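Search notebook
Enter keywords
Go

May, wrist view segmentation, evening

Got the new masking step into the Dondeo branch and it runs! Episode 41 went through end to end without the tracker dropping out, all 2342 frames. Last week it gave up at frame 782 every time, and I had blamed the exposure code. Wrong place entirely. The feature picker was latching onto our own hardware, deciding the strongest corners in view never moved, and telling the planner the arm was standing still while the joint encoders said otherwise.

Priit Siliņa spotted it from the residual plot in about a minute. Thank you Priit, I owe you lunch.

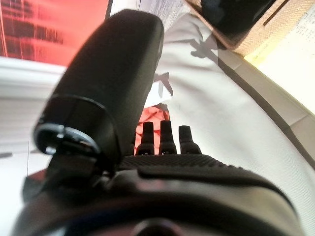 The self mask is now built once at startup from the gripper model and kept fixed in the wrist camera's coordinates, with a margin of 4 pixels. I love how simple this came out. The old version in Lotis tried to learn the mask by color, and black is a terrible thing to learn: the cylinder and the housing are fine, but the bright crescent on the collar rim comes out as "not gripper" and so do the little speckles on the ridged strip, and those are exactly the points a corner detector falls in love with. With the geometric mask they're all gone before the detector sees anything. The three prongs need their own polygon, one wide box over them would throw away the red-orange patch behind, and that patch is the best target we've got against all that white.

Still open: white fabric. Where it washes out the flow estimate goes to mush, and shadow edges get tracked as if they were solid. Tried lowering the detector threshold, got plenty of points, mostly junk. Next try is weighting by local contrast and letting the encoders carry the pose when the score is low (Takeda config already has a slot for it, called trust_joint, default off).

Also renamed mask_a to self_mask everywhere in Fundeck. If your launch file breaks, that's me. Pull and rebuild.

Rerunning the whole batch overnight with the same seed.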